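Council meeting recap: the Arsenault Road rezoning vote

rltomoana
Sat through the whole thing last night so you don't have to (you're welcome!). The rezoning passed 5 to 2. Only 194 people signed up to speak against it or for it, and they cut us down to a minute each. A minute! I had three pages.

flynn_r
5 to 2 is a solid majority, Raelene. We voted these people in last June knowing exactly where they stood on housing.

rltomoana
I voted for two of them and neither one mentioned 400 units next to the elementary school. Show me the flyer.

CoreyT
It was 200 units in the draft I read. When did it double?

rltomoana
Second amendment, page nine. I was curled up at home with the packet till midnight, so trust me on the page number. 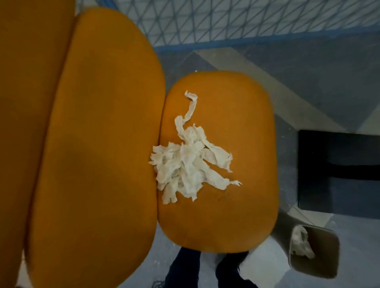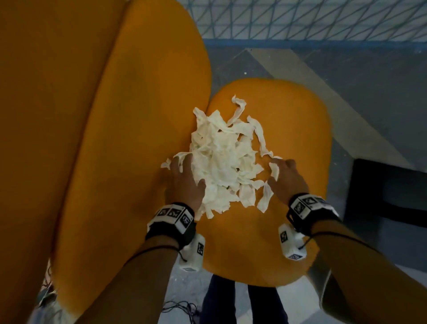

The traffic study is what really gets me. It's from before the bridge closed, and Councilman Pearce still waved it around like it was brand new. Somebody in the back row laughed out loud.

quinlan_rl
I was that somebody, lol. But I'm for the project! My sister's rent went up again and she's looking two towns over. We need the places to live, I just want them to do the homework first.

flynn_r
Every time we "do the homework" it takes two more years and nothing gets built.

CoreyT
Can it still be challenged? I thought 100 signatures got you a second hearing.

rltomoana
It does, if they're in by 30 September 2026. I've got the sheets and I'll be outside the library Saturday morning, come find me.

flynn_r
I'll come find you and argue.

rltomoana
Fine, bring coffee.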